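Pimiritz Bench Fixture for Desktop PC Assembly

Sold by Baken. Sheet updated 2018-03-02.

The Pimiritz is a printed parts tray for people who are teaching a robot arm to put a desktop computer together at home or in a shared shop. It sits next to the tower and holds each part in a fixed spot, so the arm can go back to the same place every time. Rocío Huanca drew the first one for the bench at the Montoya workshop and still maintains the files.
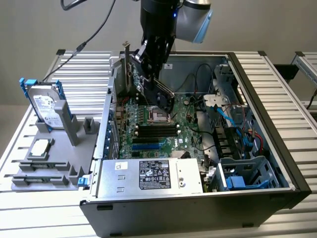
The tray has an upright station for a 3.5-inch hard drive in its rails, a recessed pocket for the processor, and slotted holders for memory modules. The holders are open along the top so that two fingers can close on a module.

Weight: 490 g
Tallest post: 102 mm
Color: gray
Memory holders: 2
Mounting: 4 bolts, not included

Setting up

Lay the tower on its side with the panel off. Bolt the tray to the table to the left of the case, then teach the pick positions one part at a time, starting with the drive. Run the first passes at low speed with a hand on the stop button. 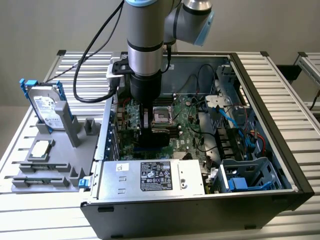 Lingyun Wan wrote the Gotedent scripts that go with the tray. They store pick and place points by part name, and you can edit them in any text editor. If you move the tower, only the place points need to be taught again.

Check before a processor run:

Load lever open and retention frame raised
No loose wires over the socket
Memory slot latches open if modules go in next
Socket pins straight and clean

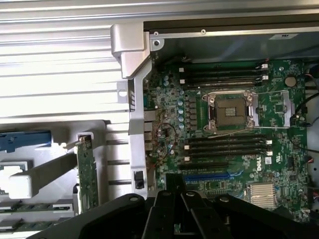
What you get

One printed tray, one spare processor pocket insert, and a download code for the Gotedent scripts. The arm, gripper, table and computer parts are not included. Replacement inserts are sold separately.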